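Cuvora Reusable Pad Program
Progress report to the Ilham Fund
4/25/22

Reporting period: second quarter of the grant
Sites: Elville, Løken

1. Work completed

The Elville workroom cut and sewed 1,871 pads in the period, all to the revised pattern. The revision moves the absorbent core a quarter inch toward the back and shortens the front seam allowance. Day pads have two layers of cotton flannel over one of bamboo fleece. Night pads have a second layer of fleece. The backing is polyester fleece on all day pads and PUL on night pads only.

Løken started sewing later than planned because the snap press arrived without the size 20 dies. Output there was 495 pads, all day length. The dies are now on site and the workroom has moved to the same cutting schedule as Elville.

2. Testing

Wash testing continued on the flannel from both suppliers. Each sample was washed at 105 F, tumble dried on low and measured flat. Shrinkage along the grain was higher in the second supplier's cloth, enough to pull the wings inward and twist the core on the longer sizes. Prewashing twice before cutting brought it within tolerance. We have added the second prewash to the cutting instructions and charged the extra machine time to the materials line.

Absorbency was measured by slow pour on new pads and again after 26 washes. New pads took up liquid slowly at first, as expected with unwashed bamboo, and improved after the first few cycles. No core lost enough capacity to need a change in the layer count. Two backings were compared for slipping. The fleece held its place better against cotton underwear; the PUL moved more but did not leak at the seam.

3. Problems

Snap failure remains the main cause of returns. Of the pads sent back, 16 had a cap that had pulled through the wing. The fault was traced to wings cut from a single layer where the pattern calls for two — an error in the printed cutting sheet, not in the sewing. The sheet has been corrected and old copies removed from both workrooms. Returned pads were repaired with a small square of woven interfacing behind the snap.

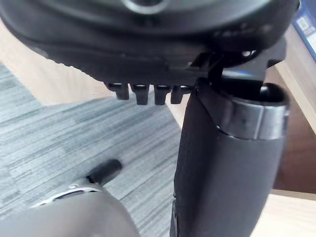
Users in Løken asked that the wings also be made narrower, with a second snap setting. One setting is fine for me on thin underwear but it bunches on anything thicker, and I end up safety-pinning it, so please do the two snaps even if it costs a bit more. Several other feedback cards made the same request. A two-setting wing adds one socket per pad and very little sewing time.

4. Budget

Fabric is over the planned figure owing to the second prewash and the cloth lost to shrinkage. Thread, snaps and packaging are under. We ask to move the unspent packaging balance to fabric, with no change to the total.

5. Next period

Trial of the two-setting wing on day pads at both sites. Night pads to begin at Løken once PUL is delivered. Revised care leaflet, with the fabric softener warning moved to the front page. The next report will be sent in July.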